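# White tabletop, grey smudges, what actually shifts them?

**Subforum:** Workshops, Sheds and Spare Rooms

---

**plinth_and_proud** wrote:

Right, I have a big white table. I chose white because I thought it would make me a tidy person. It has made me a person who can see every single thing he has ever done wrong.

It's matt, not shiny, and it came from Tusside when they were clearing out their showroom in February. Most of it is fine. The lower half, where I do the work, has faint grey smudges, scuffs, a few tiny dark specks and some reddish scratch marks that I can't account for. I own nothing red. I've asked the household and the household has closed ranks.

So far I've tried washing-up liquid and warm water, then the same again but crosser. The smudges go a bit paler and come back when it dries.

Two questions:

1. What takes grey scuffs off a matt white top without leaving a shiny patch?
2. Where does everyone keep the small stuff? At the moment it lives on the table, and I suspect half the marks come from me shoving things about.

---

**gusset** wrote:

Melamine sponge, damp, hardly any pressure. Rinse, dry, look at it in daylight before you do any more. You'll be tempted to do more.

---

**OldBoxOfHinges** wrote:

> Melamine sponge

No no no. It's very fine sandpaper with good publicity. On gloss you might get away with it. On matt you polish the bit you rub, and then you have a clean shiny oval in the middle of a dull table, which you'll see every morning until you die. Ask me how I know. I have two ovals.

Bicarb paste, soft cloth, small circles, wipe off. Slow but it won't change the finish.

---

**gusset** wrote:

Bicarb is also an abrasive. I have used the sponge on my bench for years and have no ovals of any kind. May I gently suggest you were leaning on it.

---

**OldBoxOfHinges** wrote:

I was leaning on it a normal amount.

---

**mrs_tansy** wrote:

Before the two of you fall out over an oval, try a white pencil rubber. The sort from a school pencil case. Takes off grey scuffs where something has been dragged across, and costs pennies. The reddish ones may be proper scratches with something rubbed into them, in which case the rubber will lift the colour but you'll still have the scratch.

The dark specks I'd pick at with a fingernail first. Mine were glue.

---

**plinth_and_proud** wrote:

Rubber tried on a corner. It works! Not on everything, but the faint smudges went, and no shine that I can find. The corner is now so clean that the rest of the table looks like a pavement.

One red mark came up half way. The other half is staying, I think, out of spite.

Now, storage. I bought the Zikotix drawer unit everyone on here goes on about, and sent it back. Forty-four little drawers, and I couldn't have told you what was in any of them.

---

**ferrule_street** wrote:

I did go on about it, and I stand by it. You label the drawers. That's the whole trick. It isn't a difficult trick.

---

**plinth_and_proud** wrote:

I did label them. I labelled 2 of them "misc".

---

**mrs_tansy** wrote:

Open boxes, no lids. A lid is just a shelf for putting other things on. I keep every decent white carton that comes through the door and stand them along the side of the bench. If a thing is out, it goes in a box. At the end of the day you lift the boxes off, wipe the top and put them back.

And lift, don't slide. Grit gets underneath and there are your scratches.

---

**ferrule_street** wrote:

A cardboard box with no lid and no label is a bin with ambitions.

---

**plinth_and_proud** wrote:

I've gone with the box, sorry ferrule. It has somebody's label on the front, if that helps. State of play as of this evening, with the tape still to be tidied away: 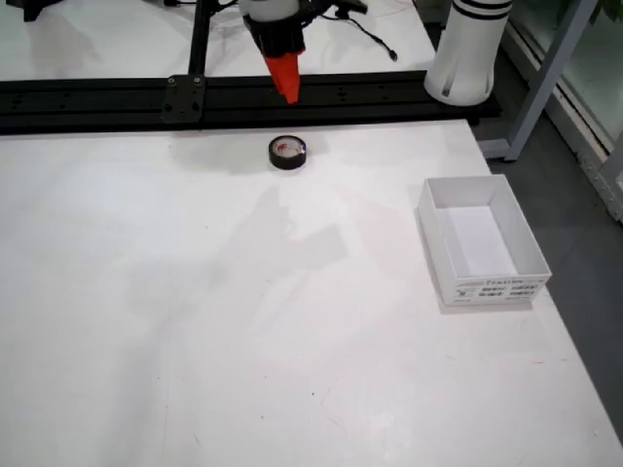

## Where we've got to (edited into a list for whoever searches this next)

- Faint grey scuffs: white pencil rubber, then a damp cloth.
- Dark specks: fingernail. If that fails, a plastic card held nearly flat.
- Reddish scratches: rubber first, then learn to live with them.
- Melamine sponge: opinions differ, see above. Try it on a bit you don't look at.
- Black electrical tape: lay it flat so it can't roll off, and put it in the box afterwards. I have managed the first part.
- Lift things. Don't slide them.

---

**gusset** wrote:

"Opinions differ" is generous to the bicarb side.

---

**OldBoxOfHinges** wrote:

Two ovals, gusset. Two.

---

**ferrule_street** wrote:

For the record, the tape would have had its own drawer.

---

**mrs_tansy** wrote:

Which drawer?

---

**ferrule_street** wrote:

I'd have to go and look.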